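Household and workshop robots: your questions
Prukville Makers' Hall - the robot evenings

I run the robot evenings at the hall, and the same questions come up every time, usually while the kettle's on. I love answering them, so please don't stop asking! I've put the common ones on one page. Last tidied up in October.

Can a robot do my housework yet?

Some of it. Hoovering a flat floor has been sorted for years, and mowing a plain lawn is nearly there. What's exciting at the moment is the stuff that needs hands: folding a towel, loading a plate rack, picking socks off the carpet. I've watched machines do all three, and five years ago I hadn't seen one do any of them well. They're slow, they need help now and then, and I still stood there grinning like a child.

What counts as "doing" a chore?

Good question, and the one I'd put to anybody showing you a video. Our own rule on robot evenings is that a chore counts if the machine can do it in a room it hasn't met before, with nobody moving things into place for it. By that rule the list gets short. Take the rule away and it gets very long indeed.

Is the video I saw sped up?

Look in the corners for a little "x4" or "x10". Most makers are decent about putting it there. If there's a person in the background, watch them walk - that settles it faster than anything.

Why is folding a shirt so hard?

Cloth never lands the same way twice. A mug is a mug whichever way you turn it, but a shirt dropped on a table could be almost any shape, with the sleeve you want hidden underneath. The better machines now lift it, give it a shake and have another look, much as you or I would. Our best evening so far was a tea towel contest between Barnico, our two-armed bench machine, and Jurgita Strazds, who folds for a living at a hotel laundry. Jurgita did hers in a few seconds. Barnico took 90. It was a perfectly good fold, though, and she said so!

How do the machines learn all this?

Mostly by being shown. People do a job over and over, their movements are recorded, and the machine learns from the pile. Sometimes the person steers the robot's arms from a distance. Sometimes they do the job themselves, holding a pair of grippers like the robot's own, so that what gets recorded suits the robot's hands. Our tea towel set came to 1485 goes, and I did 130 of those myself. I can't say my folding at home has improved.

Are workshops ahead of homes?

Yes, and by a fair way. A workshop can bolt the machine down, paint lines on the floor and send every part along facing the same direction. Khalaf, the small joinery two streets over, has an arm called Senon that feeds blanks into a sander all morning. Ask it to sweep up afterwards and you're out of luck - sweeping means bending round legs, getting under benches and deciding what's rubbish.

What about lifting and carrying?

Strength isn't usually the trouble. Water is my favourite case, as everybody thinks it must be simple. Changing the big bottle on a water dispenser means getting the old one off, carrying a heavy full one across the room, turning it upside down and setting its neck in the right spot, all with the water sloshing about and pulling the weight sideways.
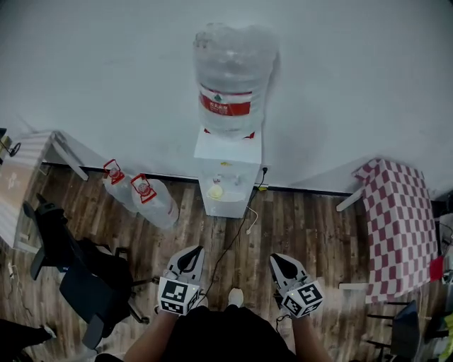
Then there's the floor to think about. A cable across the boards is nothing to you and me, we step over it without breaking off the conversation. A machine on wheels has to spot it, work out that it's a cable and go round, or roll over it without dragging anything along. Chairs get moved too, so yesterday's clear path may not be there this morning. I'd put bottle changing well behind towels, but I'd dearly love to be wrong.

Would you have one at home?

In a heartbeat, if it could empty the dishwasher and leave me the cooking.

Are they safe around children and pets?

The small floor ones, generally yes, with a bit of sense. I wouldn't leave anything with strong arms alone in a room with a toddler or a cat. At the hall we keep a taped line around Barnico and one person stays by the stop button, always.

Can I come and try?

Please do! Doors open at 7 pm and you don't need to know a thing about computers. Bring something awkward from home for Barnico to pick up. So far it has managed a whisk and a woolly hat, and it's lost badly to a bunch of keys. Wear closed shoes, and tie long hair back if you'd like a turn at the bench.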